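Fernside shared workshop opens the build files for Pop, our hand-held kitchen gripper

28 May 2022 – For immediate release
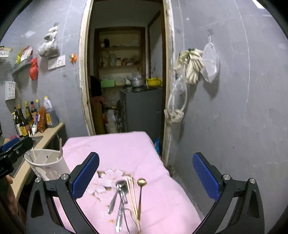 What does it take to build a Pop yourself?
A 3D printer, a set of hand tools, a soldering iron and two free weekends if you've never built anything like it before. If you already print parts for fun you'll get there faster, and if you don't have a printer you can book ours.

I'm Vy Tô, I run the robot bench at the Fernside shared workshop, and I get to write this release because I lost the argument over who should. I'm pretty excited, so bear with me! As of today, the drawings, the parts list and the build guide for Pop are free for anyone to download, print, change and break.

Pop is a gripper you hold in your hand. You squeeze, the fingers close, and you can try out a grasp on real household stuff before you ever bolt anything to an arm. We started it because our first robot arm was terrible with cutlery. It was fine with blocks (everything is fine with blocks) but a spoon lying flat on a tablecloth beat it every single time, and we got tired of changing code when we weren't even sure the fingers had the right shape.

So now we try the shape by hand first. Spoons and chopsticks are on our regular test list, and so is anything else thin and annoying we can find in a kitchen. The black fingers have triangular cut-outs and carry textured blue pads, and the linkages turn on round silver pins. The pads get most of my attention. We went through 5 pad patterns last winter, and the guide has print files for every one of them, including the two I would not recommend, so you can see what we saw.

My build partner is Viorica Tănase, who drew the linkage and rewrote the assembly steps after watching me put a finger on backwards. Here's what she asked me to include:

"Please print the small test piece before you print the whole finger. Everybody skips it, and then they write to me about pins that don't fit. If the pin needs a hammer, your hole is too small – stop and scale it up a bit."

I skipped it too, by the way. She's right.

The first batch of kits goes out in July. There are 700 of them, with pins, screws and pads in the box, and you print the fingers on your own machine. The screws and pins come from Gevutov, who have been very patient with our changing order. If you'd rather buy the parts on your own, the list gives the sizes, and nothing on it is exotic.

We're also putting up our grasp log, with notes on 800 tries, good and bad. It's kept in Flelleo, the little logging program we wrote for the bench, and you can open the files in any spreadsheet. The notes are messy. Some of them just say "slipped again" and I left those in.

Build nights are open to members and guests, and you can bring a half-finished Pop and get help with it. Bring your own safety glasses if you have a pair you like, ours are scratched. Please also bring a spoon from home, because we want odd handles to try.

Questions, photos of your build and complaints about the pins can go to the robot bench at Fernside. Ask for Vy, or for Viorica if it's about the linkage.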